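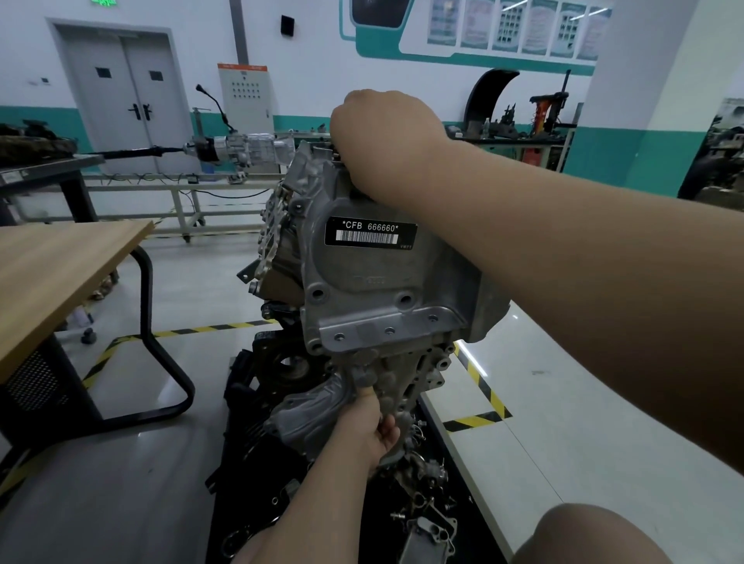 Skivora hand-and-part tracker

Skivora finds hands and the part they are touching in head-camera video of engine teardown work. Its output feeds the Drestesix task planner, which uses it to build step lists for a two-arm robot. It can also be run by itself.

What is in the data

The training set has 3,603 clips recorded in teaching workshops. Each clip has a mask for each visible hand, a contact label and a part name. Clips run up to 12 seconds.

Contact labels are none, rest, grip and tool. A closed fist set on a casting is rest – do not label it grip. A hand holding the edge of a casting is grip, even when most of the fingers are hidden. Arms and knees go in the body mask and never in the hand mask.

Running it

Install the package, then run skivora track with a folder of video. Results are written as one JSON file per clip. Use the --planner flag if you want the format Drestesix reads. The old Koken format still loads but is no longer written.

Known problems

Small bolts on a dark work surface are often missed.
Bare gray castings confuse the part namer when a timing cover has been removed.
Left and right hands can swap for a frame or 2 after they cross.
Barcode labels are not read. Mask them before sharing clips outside the project.

Version 2 changes the part names to match the Dafis list, so older label files need skivora convert first.

Maintainer: Tomos Prothero. Please attach the JSON file when reporting a bad track.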